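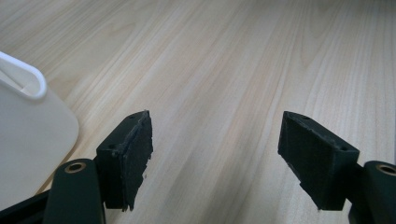

# About Staldale

We run a packing and returns shop in Prendulberg. Household goods mostly, kitchen stuff, small plastics. Stuff comes in, gets checked, gets wiped, goes in a box, goes out. 51 people on the books, two shifts, first one starts at 6 a.m. and the second is out by ten at night.

This page was overdue. The old one still said we did everything by hand.

## What changed

We have 3 automated lines now. Oda was the first, a sorting cell at the back by the dock doors. Then came the second one for cartons, then Etura, which picks up single items and sets them in trays. Etura is the one visitors ask about. It's slow on anything with a rim or a handle and quick on boxes. Getting better at the rims.

On a good day the building ships 1,537 parcels. Before Oda we were happy with 900, and people went home with sore wrists.

## What it did to the jobs

Short version: no layoffs. We put that in writing before the first machine was bolted down and it's still on the board in the break room, with coffee on it.

Longer version. The jobs are different and not everybody liked it. Folks who used to lift and turn all shift now teach, watch, clear jams, swap worn parts. A lot of the teaching is done with hand-held grippers at a table. You pick the thing up the way you'd want the machine to pick it up, put it down, do it again. Dull some days. Easier on the back than the old returns bench, though, and you can do it sitting.

Pay went up one grade for anyone who finished the line training. Training is on the clock. If you don't want it you can stay on hand packing, there's plenty of hand packing, we still do all the fragile orders that way and probaly will for years.

A few things we got wrong:

- Put Oda in during the holiday rush. Never again.
- Moved people off benches they'd had for ages without asking them first. Got an earful, deserved it.
- Bought too few spare pads for the fingers. They fray. Now there's a drawer of them and anybody can take one, no form.
- First set of screens was all error codes. Packers rewrote the messages into plain words and those are the ones we use.

## Who decides what gets automated

The shift does, to start with. Every September each crew puts in a list of the jobs they'd most like to stop doing. Heavy totes were top of the list for years, so that's where the money went. Label peeling is next. Nobody has ever put gift wrap on there, so gift wrap stays with people.

The office looks at cost and floor space after that and sometimes the answer is no. When it's no, the crew gets the numbers, same sheet the office saw.

We don't use the machines to time anyone. The lines log their own stops and drops, thats it. Asked for by the night shift, agreed to, done.

## Safety, quickly

Everyone can stop a line. New hires too, first day. You don't need to explain it till after. Hair tied, no loose sleeves, no gloves near the carton machine. Maintenance locks out before hands go in, every time, even for a bit of tape.

## Working here

We hire a few times a year. No background in robots needed, most of our line techs came off the packing benches and one crew came nearly whole from a bakery that closed. What helps: patience, decent eyes, being ok with doing the same pick over and over until it's right. Reading glasses are fine. Bad knees are fine, tell us and we'll sort out a stool.

Hand packing and line work both start with two weeks alongside someone. After that you pick which way you want to go, and you can switch later.

## Come see it

School groups and other shops are welcome, mornings are best, before the trucks. Closed-toe shoes please. The desk is through the side door, the front one sticks. Parking is on the gravel, leave the dock lane clear.

Job questions, visit questions, returns questions all go to the same desk. Somebody will get back to you, usually after second break.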